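How to Fold Pants (and Why Pants Are So Weird)

Kids' Corner, the How Stuff Gets Done page
Words by Hortensia Mansilla

OK quick one this month, laundry is piling up at my house too. August. Everything is sweaty.

Lots of you wrote in about pants. Towels are easy, you said. Socks, fine. Pants? Disaster. Lautaro Benítez from Bulberg, age 8, sent a very long letter with a drawing of his pants drawer. It would not close in the drawing. Lautaro, this page is for you.

Why are pants hard?

Think about a towel. Flat. Four corners. You always know where you are with a towel.

Now think about pants. Two long tubes stuck together at the top. Tubes that bend, twist, and slide over each other. Plus pockets. Plus a zipper or maybe stretchy elastic. Plus a back that is bigger than the front so your bottom fits when you sit down. So if you just drop them on the bed you get a heap, and a heap has no corners to grab.

So the first job isn't folding. First job is FINDING THE ENDS.

The two ends

Pants have a waistband end (the top, where your tummy goes) and a cuff end (the bottom, where your feet come out). Find the waistband first, it's the thick part. Then run your hand down one leg till you run out of leg. That's a cuff. Do the other leg. Two cuffs! Hold them together.

Stretch the pants out so the waistband is at one end and the cuffs are at the other. Give a little tug. Not a big tug, you are not starting a lawn mower. A little tug gets a lot of the twist out and some of teh wrinkles too. 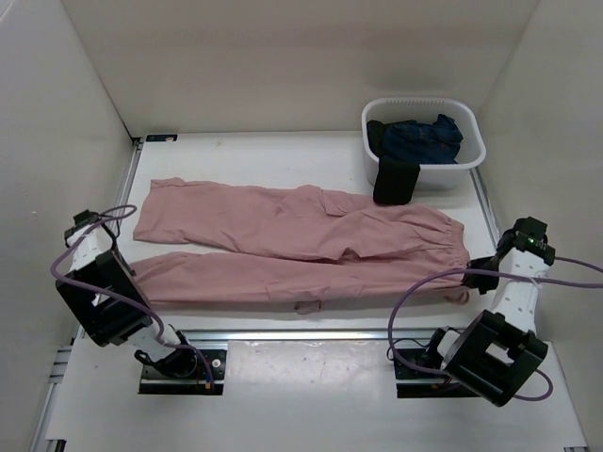
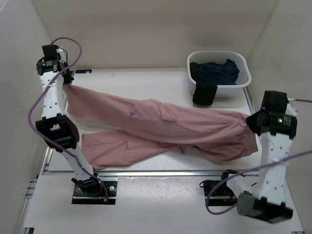
Pink pants, laid out long on a white table, with the basket at the back.

What are wrinkles anyway?

Most cloth is made from threads, and threads are made of teeny tiny fibers. When cotton gets wet and warm the fibers go soft and bendy. When they dry, they stay in whatever shape they were squashed into. Squashed in a ball? They dry like a ball. That's a wrinkle.

So if you take pants out of the dryer while still warm and smooth them out right away, fewer wrinkles. If you leave them in the basket for three days (me, Hortensia, every week) more wrinkles. Simple as that.

Pants with big side pockets are extra bumpy, becuase the pocket is another layer of cloth sewn on top. Press the pocket down with your palm before you fold. Close the flap if it has one. And check inside! Tissues. Crayons. One reader in Prarndale found a whole pancake.

OK now fold

Step 1. Pants flat. Table, bed, clean floor, whatever you have. A table is best as you don't have to crouch.

Step 2. Fold them in half the long way, one leg right on top of the other. Now it looks like one fat leg.

Step 3. There's a pointy bit that sticks out near the top. That's the seat. Tuck it in so the side is straight.

Step 4. Bring the cuffs up to the waistband. Smooth with your arm, like you're wiping crumbs.

Step 5. Fold again. Small drawer? One more time.

Done. Pat it. Put it on the pile.

Straps and tabs, if there are any, go inside the fold. Otherwise they hang out and catch on things.

One thing at a time

Big tip. Keep the rest of the laundry in the basket. Don't tip it all out! If you dump everything on the table you'll have no room to lay anything flat, and then you're folding pants on top of shirts on top of socks. Pull out one thing. Fold it. Then the next. If something is flopping over the side of the basket that's fine, it can wait its turn.

Number corner

The class at Winen timed themselves folding one pair of pants each. Slowest was 107 seconds, first try, legs all in a knot. Same kid after a week of practice: 63 seconds. Can you beat that? No shoving them under the bed, that doesn't count as folding.

And the Ledesma school laundry club folded 297 things in one term. Mostly gym shorts. Shorts are just pants that finish early, same steps, you can skip the last fold.

Try it at home

Get two pairs of pants. Scrunch one up in a ball and leave it overnight. Lay the other one flat. In the morning look at both. Which has more wrinkles? Where are they, knees or pockets or waist? Try it with jeans and then with something stretchy, like leggings. Are they the same? Draw what you see and send it in.

Also try folding with a friend, one person on each end. Decide who walks in first or you bump heads.

Words to know

Waistband: thick strip at the top.
Cuff: the very end of the leg.
Seam: line of stitches where two peices of cloth join.
Elastic: stretchy stuff that pulls back.
Crease: a line left by a fold, sometimes on purpose.

Next month: fitted sheets. Wish me luck. Letters to the usual address, and please write your age on the back of drawings.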